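Protokoll der Mitgliederversammlung, Kleingartenverein Irnport

Beginn: Mittwoch, 19 Uhr, Vereinsheim. Anwesend: 11 Mitglieder, damit nach der Satzung knapp beschlussfähig. Ein Mitglied wollte um halb acht gehen und wurde gebeten, wenigstens TOP 3 abzuwarten.

TOP 1: Wasser
Der Zähler am Haupthahn weist 609 Kubikmeter aus, die Summe der Parzellenzähler ergibt 325. Die Differenz bleibt wie im Vorjahr ungeklärt. Parzelle 81 legt Wert auf die Feststellung, dass ihr Teich schon immer so groß war.

TOP 2: Hecken
Höchstmaß bleibt 1,25 m. Der Antrag, ab Wurzelhals statt ab Weg zu messen, wurde vertagt, weil über die Lage des Wurzelhalses keine Einigkeit bestand. 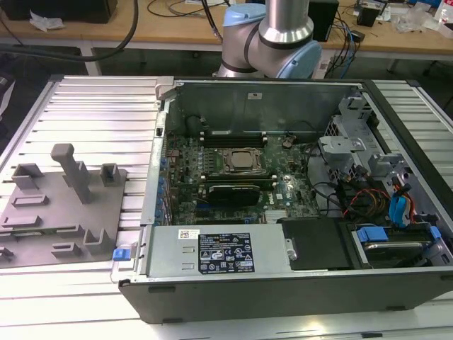 Zuletzt geändert: im Februar, 21:14 Uhr

TOP 3: Vereinsrechner
Die Pachtabrechnung lief bisher auf dem Dell im Büro. Das Angebot der Firma Arkoteo für ein neues Gerät wurde verlesen und mit Schweigen aufgenommen. Beschluss: Es wird erst einmal weitergerechnet, notfalls auf Papier. 7 dafür, 2 dagegen, 2 am Kuchen.

TOP 4: Sommerfest
Die Kapelle Korkar hat zugesagt, trotz des letzten Mals. Kaffee der Marke Jacobs ist noch reichlich vorhanden, Filtertüten fehlen.

TOP 5: Verschiedenes
Der Schlüssel zum Geräteschuppen möge zurückgelegt werden. Die Schubkarre ebenfalls.

Ende: 21 Uhr.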